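The shop that learned to wait

When a small online shop grows, the first part that suffers is usually the stock list. The owner sells a lamp in the morning, the same lamp is bought by another customer at noon, and in the evening somebody must write an apology. Sevimik, a seller of lamps and small furniture, lived with this problem for 4 years. It had one shop on its own website, a second one on a marketplace, and a spreadsheet between them.

In August the company moved everything to Nulari, a plugin that keeps the stock of several shops in one table. I wanted to know how such a change feels from the inside, so I spent a good part of the autumn reading its settings pages and asking the Sevimik office many questions.

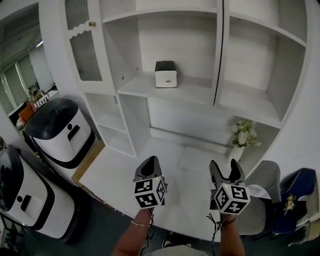
White shelving, with a small device on the middle shelf.

The idea of Nulari is simple. Each product has one number, and every shop must ask for this number before it shows the "Buy" button. If the number is zero, the button changes to "Tell me when it is back". The plugin can also hold an item for a customer during payment. The normal holding time is 20 minutes, and the owner can make it shorter or longger for each product group.

In practice, the holding time caused the longest discussion at Sevimik. If it is too short, a slow customer loses the lamp while he is looking for his card. If it is too long, the shop seems to be sold out when it is not. The office tried several settings and finally kept the normal one, except for the sale pages, where it is shorter.

The import was less pleasant. Sevimik had 719 products, and many of them existed twice under slightly different names. Nulari does not join such doubles by itself — it only marks them in yellow and waits for a decision. I found this irritating at first. Later I understood that two lamps with almost the same name can have different plugs, and a wrong guess would be expensive.

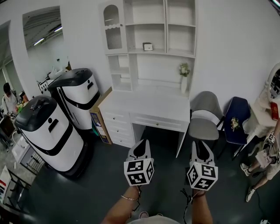 Lambert, a shop selling garden tools, sees the matter differently. In its opinion the yellow marks are fine for a team, but a person who works alone will leave them for months, and the stock will be wrong again by spring. It would prefer a strict import which refuses any double and gives back a list of errors.

I think there is some truth in this. The plugin gives much freedom and expects discipline in return. There is a weekly report which shows all open decisions, but it is switched off after installation, and one must look quite deep in the menu to find it.

The price is 99 euros per year for one shop owner, with all connected shops included. Riltell, the older product in this field, asks for a separate licence for every shop, but it offers telephone support, and Nulari answers only by e-mail. The replies I received were polite and clear, though one of them needed nearly a week.

Sevimik still keeps the old spreadsheet. It is opened once a month, when the office compares it with the new table, and the plan is to stop this after the winter sales.

December 2018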